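**Sim bench, can pickup into the cup container – notes, May**

Picking up from the handover. The task is unchanged: collect the cans and put them in the container, two arms, living room scene. Policy is the Drurkance checkpoint Oluwatosin Usman left on the Eltholm machine. I ran 24 episodes before stopping.

Main fault: the episode is scored complete while orange cans are still out. The success check reads the container's contact list and fires on the first stable contact inside the rim. It never compares the list with the spawn list. Every summary figure from the Okafor config is therefore suspect, including the one I quoted last week.

Second fault, possibly related: with the right gripper holding the container, its pose estimate drifts in yaw. The left arm then plans to a rim position that is off by a few degrees and the finger goes inside the wall. The collision monitor should trip on this. It is set to ignore contacts under 120 ms, so it stays quiet.

Renders, mixed cameras. Orange cans in all of them.
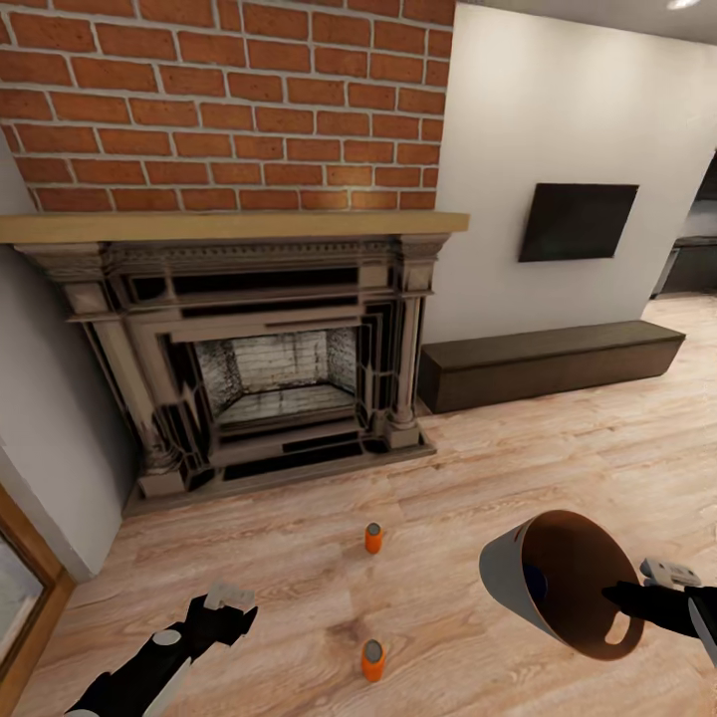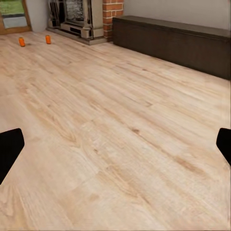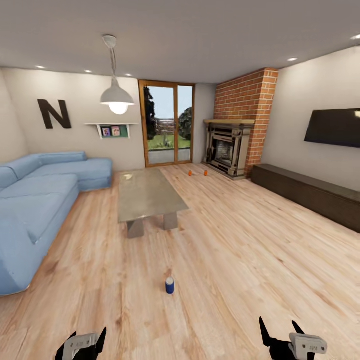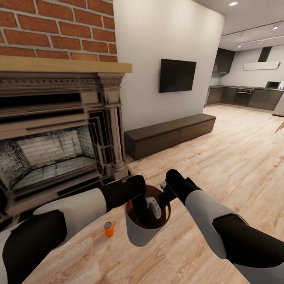
Log for the worst episode stops at step 1724 with status OK and no warning. Replayed it twice with the same seed and got the same step both times, so this is deterministic and I don't need to chase solver noise.

Changes made:

- Success check now requires every spawned can ID in the container for 100 consecutive steps.
- Contact filter removed for finger links. Kept for the arm shells, which chatter.
- Monitor writes the link pair and the force to the log when it trips. Before, it wrote only a flag.

Not done: the yaw drift. I suspect the grasp frame is taken from the handle cutout and never refreshed after closing – need to print both transforms at close and again at lift. If they differ, it's our bug. If they match, it goes back to Oluwatosin.

Nothing from this checkpoint goes on the real arms at Bonumstead until the monitor has been tested with a forced collision on each finger. The old filter setting is in the hardware config too. I have left it alone there and put a hold note at the top of the file.

Rerun started 16:40, same seeds.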